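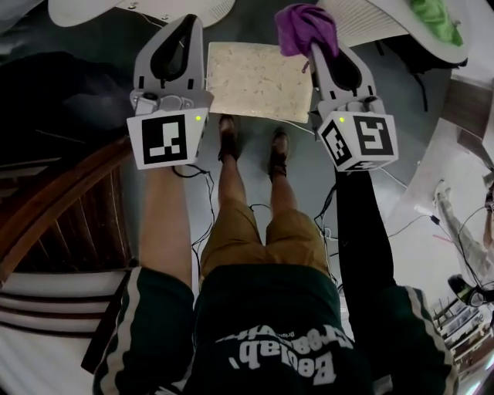 Hands full: a gripper in each, purple cloth held in the right-hand one.

Teaching by doing, then. At Trometis no one writes code for folding. They pick up the grippers and get on with it — 200 goes a day, up to 15 seconds each. Cloth up, cloth down. Again.

"Your wrists go first," says Urszula Ziółkowski, who runs the sessions. "Then you start dreaming about teatowels."

The robot, Pallow, learns from the recordings. Needs 2000 before it's any use, she reckons. Slow hands are best. Fumbles stay in to, so it can learn to recover. Socks start in September.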